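# Chapter 7. Two Arms, One Connector

The first six chapters treated the manipulator as a single kinematic chain working on a part that did not move. In this chapter the fixed part is given up. Two arms share a workspace, one holds a small network adapter, and the other brings a cable to it. The task is the qualifying round of the Flarkeck student competition, and the material follows the preparation of one entry, the Utia team from the automation course at Stastusico Technical College. The log excerpts and measured values in this chapter come from the team's records.

## 7.1 The task

An Ethernet plug has to be seated in the port of an adapter. Neither the plug nor the adapter may be clamped to the table. The rules allow each team 900 seconds at the station and up to three scored attempts within that time. An attempt is scored when the latch engages and the cable supports its own weight after release.

The cable is the difficult part. A rigid peg has six degrees of freedom, and once it is grasped its pose follows from the pose of the gripper. A cable grasped some distance behind the plug adds bending and twist between the fingers and the feature that matters. The program must either grasp the plug body itself or estimate the plug pose after every large motion.

The adapter brings a second difficulty. It is light, and insertion applies force along the axis of the port. If the holding arm is compliant, the adapter retreats as the plug advances. If the holding arm is stiff, any lateral error appears as side load on the plug. Section 7.4 derives the stiffness values used by the team; for the present it is enough to note that the two arms cannot be tuned independently.

In the configuration adopted here the holding arm grips the adapter on two opposite sides, with the ports left clear for the approach of the other arm.

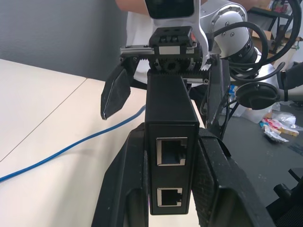 Why is the adapter held in a gripper when the same cable could be plugged in with the adapter lying on the table?

A box that light slides when it is pushed, and the table gives no reaction force along the port axis. Holding it supplies that force and also lets the program choose the direction of insertion.

## 7.2 Dividing the work between the arms

Three divisions of labor are in common use.

1. **Leader and follower.** One arm executes a planned path and the other maintains a fixed offset from it. Coordination is simple, but errors in the leader's path are copied exactly.
2. **Holder and worker.** One arm moves to a holding pose and stops. The other performs the whole insertion. Collision checking reduces to one moving chain against a static obstacle.
3. **Symmetric.** Both arms move, and the controller regulates the relative pose of the two grippers. The usable workspace is larger, and so is the number of ways for the planner to fail.

The Utia team began with the symmetric scheme. Khôi La, who wrote the planner, recorded 54 trial plans in the first week of testing and found that most of the rejected ones failed on the same condition: the two wrists came too close before the plug reached the port. The team changed to holder and worker and kept the relative-pose controller only for the last stage of the approach.

The change had a cost. With the holder stationary, the worker must reach every approach direction alone, and part of the table becomes unusable. Oanh Châu mapped the remaining area by sampling 2,722 start poses for the cable plug and testing each for a valid inverse kinematic solution. The resulting map is used in Exercise 7.6.

## 7.3 Setting up the station

The procedure below is adapted from the team's setup sheet, written by Akosua Alhassan and revised by Yiğit Tatlı. It assumes that both arms have been homed and that the tool frames from Chapter 4 are loaded.

1. Set speed override to the reduced value and confirm that both emergency stops respond.
2. Open both grippers and move each arm to its ready pose. The fingers should face each other across the table with free space between them.
3. Place the adapter and cable in the near half of the table, inside the reachable area found in Section 7.2. Leave slack in the cable — a taut cable pulls the plug out of position during the first grasp.

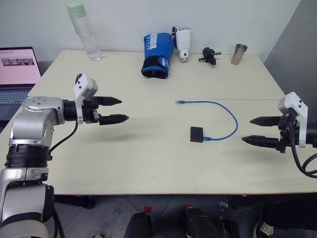

4. Run the calibration routine `hau_pair`. The routine belongs to the Hầu library and returns the transform between the two base frames, together with a residual. Repeat it if the residual exceeds the limit on the station card.
5. Command the holding arm to grasp the adapter and raise it to the holding pose. Check the grasp width against the nominal width of the housing.
6. Command the second arm to grasp the plug. Record the estimated plug pose before and after the lift.
7. Start the approach. Do not raise the speed override until one full insertion has been completed at the reduced value.

Step 6 is the one most often skipped by new teams. The difference between the two recorded poses is a direct measurement of how far the plug has shifted in the grasp, and it is the main input to the error budget developed in the next section.

Xuân Hứa, the course instructor, requires that the log be kept by hand as well as in software. The handwritten log has one line per attempt: grasp width, pose difference, outcome, and a remark of a few words. Readers working through the chapter with their own station should adopt the same layout, as several of the exercises refer to it by column.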